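Nanholm announces second album "Stondcombe" and 19 concerts in spring

5 January 2023

The heavy metal band Nanholm will release its second album, "Stondcombe", in March on the label Brakar. The album has nine songs and was recorded in one room, with all four members playing at the same time.

"We wanted to hear the mistakes also," says singer and guitarist Damián Figueroa. "On the first record we repaired everything, and after it I could not listen to it. Now there is one place where the drums go too fast, and we kept it."

The first single, "Aoki", is available from today on all usual streaming services. It is the shortest song of the album and the only one with a guest, the cello player Obadia Ogola. He also wrote the string parts for the closing song.

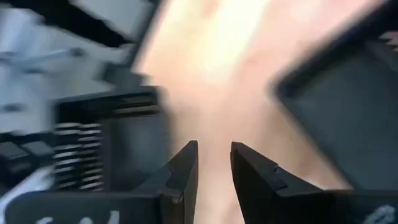 Concerts

Nanholm will play 19 concerts after the release, most of them in small clubs. The band will perform the complete album in the order of the record — older songs come only at the end. Tickets are sold by the clubs directly.

Formats

"Stondcombe" will come out on vinyl, on CD and as a download. The first vinyl edition is limited to 1,000 copies, with a printed lyric sheet inside. A cassette is planned for later in the year.

Interviews and review copies

Journalists can ask for a download of the album from the press office of Brakar. Interviews with Damián Figueroa are possible by phone or video call and should not be longer than 30 minutes. Please send the request with the name of your magazine, radio station or website.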